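Why Rubber Stretches and Then Wears Out

Pull on a rubber band and it gets longer. Let go and it snaps back. A piece of string will not do that. The difference is in the tiny parts that rubber is made of.

Rubber is made of very long, thin chains called molecules. They are far too small to see. When rubber is resting, the chains are tangled up like cooked noodles in a bowl. When you pull, the chains straighten out. When you let go, they curl up again.

Raw rubber starts as a milky juice called latex. It comes from under the bark of rubber trees. Workers make a thin cut in the bark and the latex drips into a cup. On the Gesholm farm, one worker looks after 282 trees and starts before sunrise, when the latex runs best.

Raw rubber gets sticky on hot days and stiff on cold ones. To fix this, factories heat it with sulfur, a yellow powder. The sulfur ties the chains to each other in many places — a bit like knots in a net. Now the rubber keeps its shape.

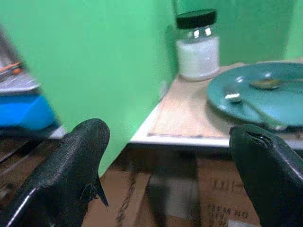 Why does old rubber crack?
Air and sunlight slowly break the long chains into shorter ones. Short chains cannot stretch as far, so the rubber splits when it bends.

Rubbing wears rubber out too. Each time a shoe scrapes the ground, it leaves a little rubber behind. Once there is a small tear, pulling on it makes the tear grow, and a strip can start to peel away.

Try it at home

You need two new rubber bands of the same size. Put one in a dark drawer and tape the other inside a sunny window. Leave them for 65 days. Then stretch each one gently next to a ruler and write down how long it gets. Wear safety glasses, and ask an adult to help.

Words to know
Latex: the milky juice of the rubber tree
Molecule: a very tiny piece of a material

Wavell Science Pages, updated 2021-08-08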